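Tromidwood Fruit Share: Frequently Asked Questions

Last updated 22 March 2022

Joining and paying

How does the fruit share work?

You sign up for a season and pick up a box of fruit every week at one of our pickup sites. Most of the fruit comes from our own orchard outside Sutherland. In the months when we don't have enough of our own, we buy from neighboring farms and put the farm's name on the sheet in the box. You don't choose each item, but you can tell us up to two fruits you never want and we will swap them for something else.

What sizes do you have?

Small and large. The small box suits one or two people who eat fruit most days. The large box is meant for a family, or for people who bake or make sauce. Both sizes have the same kinds of fruit in them, and only the amount changes.

When can I sign up?

Sign-up opens in February for returning members and a little later for everyone else. If there is still room after the season starts you can join late and pay only for the weeks that are left. Use the form on the Join page. Please don't leave sign-ups on the answering machine.

How do I pay?

You can pay for the whole season at once or by the month. Monthly payments come out of your card on the day of the month you signed up. We take checks for full-season payment only. Make them out to Tromidwood Fruit Share and mail them to the office at 339 Gesen Road.

Can I split a share with a friend?

Yes. One person has to be the account holder, and that person gets the emails and the bill. How you divide the fruit is up to you. We can't pack a split share into separate boxes.

Can I cancel?

You can cancel up to 2 weeks before the first pickup and get everything back. After that we refund half of the unused weeks. If you are moving out of the area, write to us, and we will try to find someone on the waiting list to take over your share. When we do, you get all the unused weeks back.

Do you have a waiting list?

In most years, yes, for the large box. The list is first come, first served. You'll get an email when a place opens up and have three days to answer before we go on to the next name.

Picking up your box

Where are the pickup sites?

There are three: the orchard barn in Sutherland, the side porch at the Gesen Road office, and the back counter at Furnetti, the bakery. You pick a site when you sign up. The barn and the porch have shade but no cooler. Furnetti keeps the boxes in a back room, so you need to ask at the counter.

Can I change my site for one week?

Yes, if you tell us by noon two days before. Log in, open My Share and choose Change Site. The site goes back to your usual one the next week without you doing anything. For a permanent change, email the office.

What time can I come?

The barn and the porch are open from noon until 8 in the evening. Furnetti follows the bakery's own hours, which are shorter in winter. Check the sign on their door before holidays.

What happens if I miss my pickup?

Boxes left at the barn or the porch are held overnight and then go to the food pantry. Furnetti can't hold boxes overnight. We don't give credit for missed boxes, but anyone can pick up for you as long as they know the name on the account.

Can I skip a week when I'm on vacation?

You can skip as many as three weeks in a season. Skipped weeks are added as extra fruit in later boxes, spread out so you don't get it all at once. Give us a week's notice. If you forget, your options are to send a friend or donate the box, and there is a Donate button in My Share for that.

Do I need to bring the box back?

Please do. Flatten it first and put it on the stack next to the sign. Wet or torn boxes can go in your own recycling. The paper liners are compostable.

What's in the box

Which fruits will I get, and when?

The season starts with rhubarb (yes, we know) and strawberries, then cherries, then plums and early peaches. Apples and pears make up most of the box from late summer on. By the end of the season it is nearly all apples, with some quince and dried fruit. If you don't care for apples, the short summer share will suit you better than the full season.
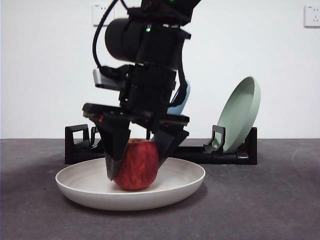
A red apple on a round white plate.

Is the fruit organic?

No. We are not certified and don't claim to be. We spray as little as we can, and the spray record for the orchard is kept in the barn office, where any member may read it. Neighboring farms fill out the same kind of record for us. If you want certified fruit only, this share is not for you.

Should I wash the fruit?

Yes, right before you eat it, under plain cold running water. Don't wash it before putting it away. Soap isn't needed. Berries should be rinsed quickly and not left to soak.

Do you wax the apples?

We don't. Some apples make a wax of their own, and it can look cloudy or feel a little greasy after a few weeks in storage. It is harmless and rubs off with a cloth.

Why do my apples look different from last week's?

We pick each variety more than once, and fruit from the outside of the tree gets more sun than fruit from the middle. Color tells you less than people think. Some striped varieties stay partly yellow even when fully ripe, and a solid red apple can still be starchy inside. When we decide what to pick we cut a few open, look at the seeds and taste them.
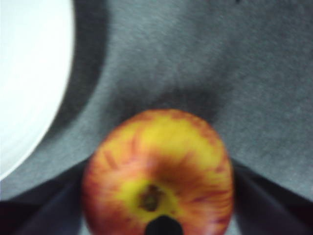

The background color is a better guide than the red. On most varieties it goes from green toward yellow as the fruit ripens, and once it is a deep yellow the apple is ready to eat and won't keep as long. Put those at the front of the drawer. If you get a greener one, leave it in the fridge for a while and try it later.

Some of my fruit has marks on it. Is it safe?

Almost always. Small brown scabs, rough patches near the stem and light scars from branches are only on the skin. Soft spots, mold and holes are a different matter. Cut around a small soft spot and use the rest that day. If more than a couple of pieces in your box are bad, email a photo to the office by the next day and we'll add fruit to your next box.

Can I buy extra by the case?

In the fall, yes. Seconds for sauce and cider are sold from the barn and can be ordered through My Share. We picked roughly 3000 pounds of seconds last year and sold out before the season ended, so order early. Cases can be picked up at the barn only.

Keeping fruit at home

How should I store apples?

In the fridge, in a plastic bag with a few holes in it or left a little open. Keep them away from leafy greens and carrots. A cool garage works too if it doesn't freeze. Take out any that are going soft every week or so. A bowl on the counter is fine for what you'll eat in the next few days.

What about pears and peaches?

Pears are picked hard and ripen off the tree. Leave them on the counter until the neck gives a little when you press it, then move them to the fridge. Peaches go on the counter too, in one layer, stem side down. Do not refrigerate a hard peach. It goes mealy.

Can I freeze what I can't finish?

Most of it. Berries and pitted cherries can be frozen on a tray and then bagged. Slice peaches and plums first and toss them with a bit of lemon juice. Apples freeze best as sauce or as slices for pie. Raw frozen apple slices are no good for eating plain.

How do I keep cut apples from turning brown?

Put the slices in a bowl of cold water with a half teaspoon of salt for five minutes, then rinse. Lemon juice works as well but you can taste it. For lunch boxes, slice the apple, hold it back together in its original shape and put a rubber band around it.

My kids take one bite and leave the rest. Any ideas?

Ask for small fruit. There is a checkbox for it in My Share under Preferences. We sort the apples by size anyway, and there are usually plenty of small ones. Leaving fruit out where it can be reached, next to the plates or by the back door, gets more of it eaten at our house than any bowl on a high shelf.

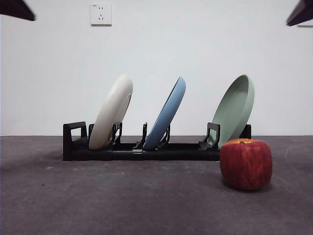

Visiting and getting in touch

Can members visit the orchard?

Yes, during barn pickup hours. Park in the gravel lot and stay on the mowed rows. Dogs are not allowed past the barn. We close the rows on spray days and put a red flag on the gate. There is no pick-your-own, except for the two open afternoons in the fall that we announce by email.

Do you need help with the harvest?

We hire a small paid crew each fall. Pay is hourly and lunch is included. Applications open in summer and are handled by Ivars Krūmiņa at the office.

I'm not getting your emails.

Look in your spam folder first. If nothing is there, the address we have is probably misspelled. Log in and check it under My Account. If you can't log in, call the office and we'll fix it over the phone.

How do I reach you?

Use the Contact page, or call during office hours. Email is answered within two working days, except in the main apple harvest, when it can take longer. For a problem with a box on pickup day, call instead of writing.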